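Remalville Arts Trust
Minutes of the Exhibitions Meeting held on Thursday at 6.30 pm

Present: Amancay Tapia (Chair), Mircea Cozma, Vicente Alarcón, Horacio Quiroga
Apologies: Bautista Valdebenito

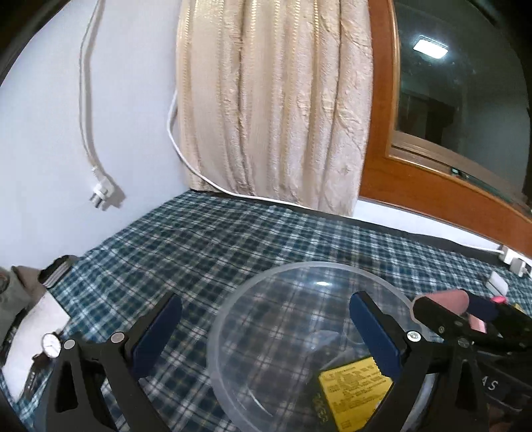
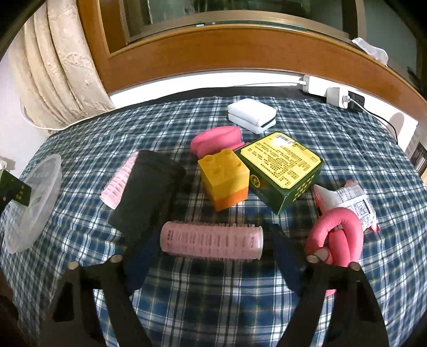
Plaid bedspread with small household items, two views.

1. Minutes of the last meeting
Agreed as a correct record and signed by the Chair.

2. Lastetti exhibition
Mr Cozma reported that the loan agreement for the Lastetti drawings had been received. The lender asks for low lighting in the upper gallery – this was accepted. Insurance remains to be confirmed.
Action: MC

3. Catalogue
Two quotations were considered. It was resolved to accept that of Tuncer, for 200 copies at a total of £2000. Mr Quiroga asked that his vote against be recorded.

4. Trarkivero residency
The meeting approved a grant of £4000 to the resident artist, payable in two parts. Studio access will begin in August.

5. Private view
Invitations to be limited to 50. Mr Alarcón will circulate a draft list.
Action: VA

6. Any other business
The side door lock is still stiff. Mr Quiroga to obtain a price for repair.

The meeting closed at 7.50 pm.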